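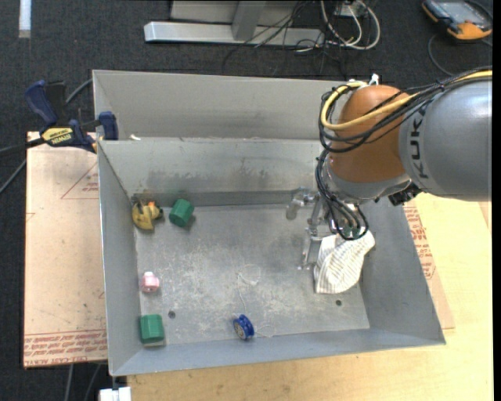

Last edited: Jan 9, 2025

Topic: Chest CT report says "incidental 5 mm nodule," now what

kendholm_pete
Went in for a cough, came out with a nodule. Repeat scan in March. Do I start giving away my fishing gear?

Okhee K
Keep the gear. I read these at Ulham for 22 years and small ones are mostly old scars.

tapia_lou
Mostly. Mine got watched for 2 years and the bills grew faster than it did. Ask if you need the repeat at all.

Okhee K
Disagree. Ask, sure, but if he smoked, go.

kendholm_pete
Quit at 40. Going.

tapia_lou
Fine. Bring a sweater, and get the old films sent over first.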